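Grillidar 7 server release pushed to January, older installs get more time

Norement has moved the release of Grillidar 7, its file and print server for small offices, back to January. The company posted the change on its support page this morning – no big announcement, just a new line in the release table.

The holdup is the login service. Testers on the preview build found that user accounts copied over from version 5 lost their group permissions after a restart. Fix is in, says Norement, but it wants another full round of testing before teh final build goes out.

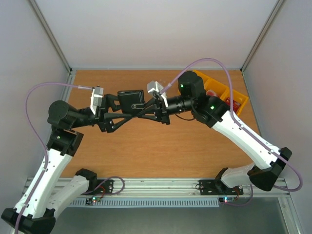
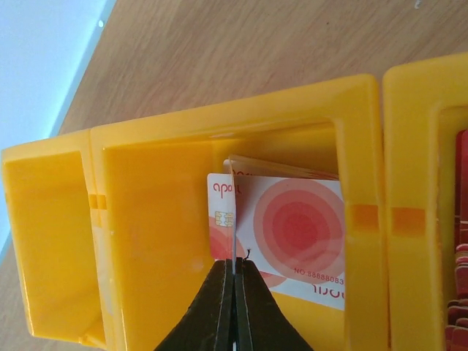
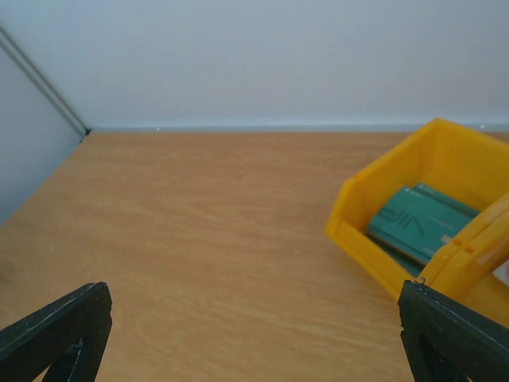
What it means for older servers

Version 5 was due to lose security updates this fall. It now gets 6 more months. Version 6 isn't affected and stays on its normal schedule.

Offices with up to 50 users can still go straight from 5 to 7 without stopping at 6. Bigger sites have to do both steps. Backups made with the Afolabi plug-in will need to be run again after the upgrade, the old ones won't restore on the new version.

"We would take a late release over a broken login any day," said Tayla Pomare, who runs servers for the Skinton office group and has had the preview on a spare machine. She plans to wait for the first patch anyway.

Pricing stays the same. Preview users dont need to reinstall – the final build will show up as a regular update.

Comments (4)

mk_racks
Saw the permissions bug on two boxes. Rolled back, lost a whole evening.

Denny
Does the extra time on 5 cover the print server part too or only file sharing?

mk_racks
@Denny both, its in the release table under notes

oldtowerpc
Still on 5 and in no rush. Thanks for the heads up about the backups though.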